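# Why do folded clothes stay folded (and why do they crease)?

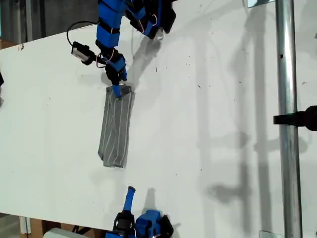 *A grey pinstriped garment, folded long and narrow on a white table.*

I love folding. I know, I know, most people would do almost anything else on a Saturday morning! But once you start wondering what the cloth is up to while you fold it, it gets much more interesting, so come and wonder with me.

## What is cloth made of?

Most shirts and trousers are made of woven cloth. If you could shrink down to the size of a flea and stand on one, you'd see threads going up and down, and other threads going side to side, over and under, over and under, like a basket. Each thread is made of lots of tiny hairs called fibres, all twisted together.

Pinstripes are often made right there in the weaving. The weaver puts in lots of dark threads, then a pale one, then lots more dark ones. So the stripe can be part of the cloth itself, and you couldn't rub it off if you tried (I have tried).

## So what happens when you fold it?

Bend a piece of string. Easy! Now bend a stick. Not so easy. Threads are thin enough to bend like string, and when you fold a shirt, hundreds of them bend along the same line.

The fibres on the outside of the bend get stretched a tiny bit, and the ones on the inside get squashed. Leave them like that for a while and some of them settle into their new shape. Hello, crease!

Cotton and linen crease very easily. Wool is springier, and a wool jumper will often shake itself smooth if you hang it up overnight.

## Stripes are a folder's best friend

My favourite trick is to let the stripes help. If you fold along a stripe, your edge comes out straight. If the stripes start wandering off to one side, your fold is going wonky, and you can open it up and try again.

## Try it yourself

You'll need an old striped shirt or tea towel and a flat table.

1. Lay the cloth out and smooth it from the middle with both hands.
2. Pick a stripe and fold one side over along it.
3. Fold the other side over to match.
4. Hold one end down with a finger and gently pull the other end. Watch the wrinkles stretch out!
5. Put a heavy book on top and leave it until bedtime.

Now do the same thing with a woolly scarf. Which one has the sharper crease when you take the book off? I did mine with a tea towel from Letville, and the crease was still there after 13 days in the drawer!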